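storka-blur: frame gating for wrist camera input

Storka-blur is a small filter that sits between the wrist cameras and whatever policy you run. It scores each wrist frame for motion blur and either passes it, holds the last good frame, or flags the step. It doesn't deblur anything. We tried two deblurring models first and they invented edges, and a grasp policy will happily chase an invented edge.

Maintainer: Svenja Vogler. Code review: Younes Ragab. Last edited 7/3/26.

Why it exists

Our two-arm handling policy did well in replay and badly on the table. The first explanation in the lab was that the policy needed more data. I didn't believe it then and I don't now. We already had 3,000 episodes, and when Yung-ching Man pulled the wrist streams from the failures, a lot of the frames looked like the one below.
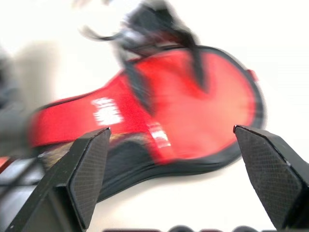

The policy treats a frame like that exactly as it treats a sharp one. Nothing in the observation tells it that the contour it is aligning to may be two contours. The head camera usually stays usable through the same motion, but the fusion layer weights the wrist view higher close to the object, so the worse input wins at the worst time. That weighting came from Pida and we never questioned it.

What is in the repo

gate.py – the scorer and the hold logic
tune.py – sweeps the threshold against labeled frames
replay.py – runs a logged episode with and without the gate
labels/ – 714 wrist frames marked sharp, soft or useless

Labels were done by hand by two people. They disagreed on 312 of the frames at first, nearly all of them "soft" against "useless". Treat the middle class with suspicion. I would merge it into one of the others if Wolfram Hellwig would let me.

Objects

Soft goods only: padded cases, pouches, straps. Rigid parts were left out. Glossy red fabric with black trim is a useful test item, with strong edges when sharp and a mess of streaks when not. 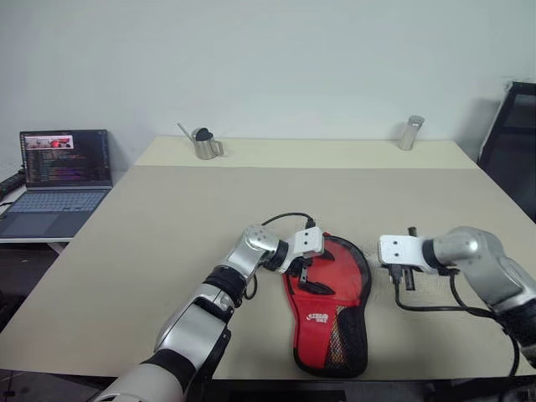

Both arms run the same gate with separate thresholds. Don't share one value between them. Camera mounts differ slightly from arm to arm, and the score depends on exposure more than I'd like.

Settings

threshold: no sensible default, run tune.py first
max_hold: up to 3 frames, then the step is flagged
on_flag: slow, stop or ignore

"ignore" is there for comparison runs. Please don't ship it.

Known problems

The scorer confuses plain surfaces with blur. A bare tabletop has few edges, so an empty view scores badly even when the arm is still. Rainer Teuber has a patch that checks joint velocity first. It helps, and it also hides real blur when the object moves and the arm doesn't.

Holding a frame adds delay. On slow approaches that hardly matters. On handovers it can be worse than the blur.

We have no evidence that the gate improves success rates outside our own setup – and the evidence inside it is thin. Nolov reported a gain on their cell, but they changed the lighting in the same week, so I'm not counting it.

Shorter exposure and a brighter lamp may do more for you than this package. Try that first. If you still want the gate, send failed replays along with the bug report; logs without wrist frames will be closed.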